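How to Clean Gym Machine Pads Without Wrecking the Vinyl

4 min read

Most advice on cleaning gym upholstery comes from companies that sell gym upholstery cleaner. I bought a bottle of Fliline last January because the label promised to "restore" old vinyl. It smelled nice. The pads looked the same as they did after dish soap and water, so I'm going to tell you to use dish soap and water.

What you need

A bucket, warm water, a small squirt of soap, two cloths and a soft brush for the seams. Old towels cut up are fine. Skip bleach and skip anything with alcohol as a main ingredient, whatever the guy at the front desk says. I also wouldn't bother with the 15-piece Elonora detailing kit unless you like owning brushes.

Step 1. Dry wipe first

Get the dust and chalk off before any water goes on. Do the frame while you're there, including the undersides of the tubes.

Step 2. Do the backrest

Wring the cloth out hard. Work from the top down and go along the seams with the brush. If there's a printed logo, go easy on it. Old print can come off on the cloth, and scrubbing won't bring back letters that have already gone.

Step 3. Do the seat, edges included

People wipe the top of a seat and quit. The edges get gripped all day, so hold the cushion steady with one hand and press the cloth along the side with the other. Tilt it if it tilts. If it doesn't, don't force it.
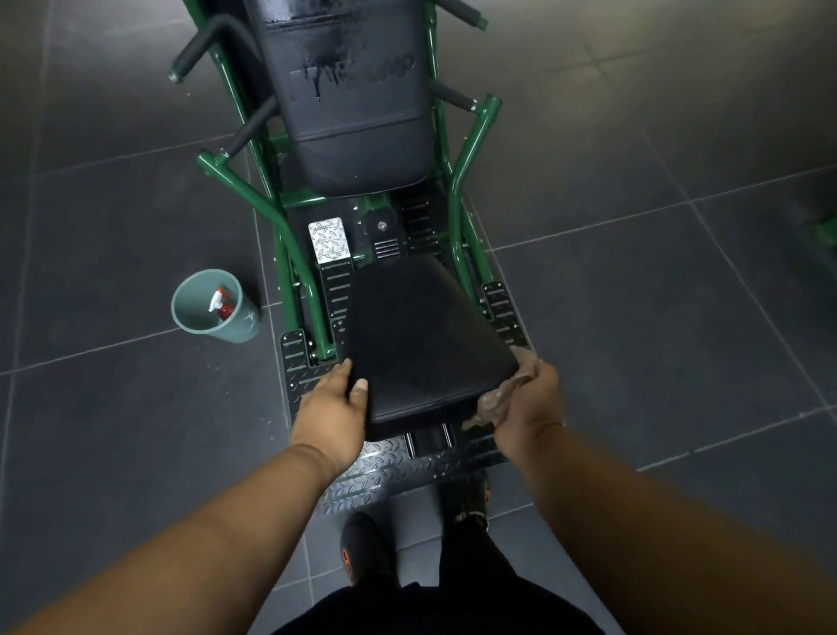 Step 4. Foam handles

Barely damp cloth, no soaking. Foam holds water for a long time and then it stinks. I've read that you can scrub it with baking soda. I tried that on one grip and got a gritty grip.

Step 5. Rinse and dry

Go over everything with plain water on the second cloth, then dry it. Soap film is slippery and it picks up dirt fast.

What about conditioner?

Maybe. The Szűcs spray claims 200 uses a bottle, and I have no idea how they define a use. Shiny pads are slick pads, and cracked vinyl stays cracked. Replace it or live with it.

17 comments | 200 shares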